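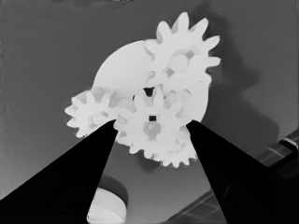
Home > Help > Kits & Sims > Gear Assembly

Is the Trokura gear pack worth paying for?

Posted by benchlevel, October 2019

My trial of the Trokura simulator runs out soon and it would like my credit card. The sales page says the two-arm gear task is "ready in minutes." I'm on evening 6. The gears go where I want until two sets of teeth meet, and then they behave like strangers in an elevator. Is it me, or the pack? The Skonater add-on is extra and promises better contact. So did the base version.

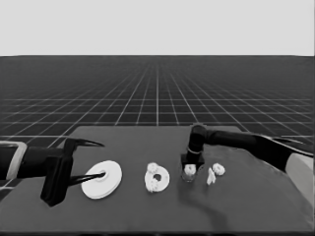 My setup, both arms over the table, base plate at left

Tamiru

Bit of both. The stock contact settings are tuned for blocks, and gears are not blocks. Drop the time step, close the fingers slower, and seat the plate before you touch any gear. I got usable meshing after 5 tries, then broke it by changing the friction, so leave the friction alone. I'd pay for the base pack. Skip Skonater unless you enjoy sliders. It adds 2 panels of them and the manual covers one.

itex_refugee

Came over from Itex, where the gears passed straight through each other. Very fast assembly. Trokura is a step up.

gradual_torque

Mail support and ask them to extend the trial. They gave me until November without an argument. The reply did include a brochure for Skonater. Also check your gear scale on import, mine came in wrong and I blamed the gripper for a week.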